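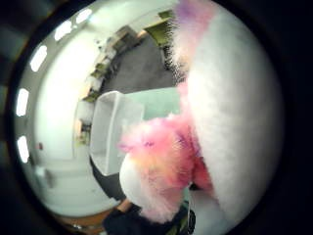

The fault at Floltora only ever showed up with fluffy things. Mugs were fine, boxes were fine, and then a plush toy would go toward a bin and the gripper would simply refuse to let go.

Yaneth Quintero, who leads the grasping team, still lights up when she talks about it. "We had 2,000 clean releases on hard objects," she says. "Then came the long fur, and inside 200 tries we had six toys hanging in midair with the software swearing the hand was open!"

The software had a point. The fingers were open – just not very far. Strands had worked into the hinge behind the fingertip and wound themselves tight, and the motor, feeling resistance, decided it had reached the end of its travel and stopped there. Dimas Menon found it one night in April with a flashlight and a pair of tweezers, and he kept the tuft. It's taped to his monitor.

What I love is how physical the fix turned out to be. Naa Tsikata cut a soft sleeve to cover the hinge, and Sekar Ong rewrote the release check so that a stall 2 millimeters short of fully open counts as a jam. The hand now stops and calls for a person – no tugging, no second try.

The sleeves wear out faster than anyone would like, and Tsikata is already on her next material. She has asked for more toys, the shaggier the better.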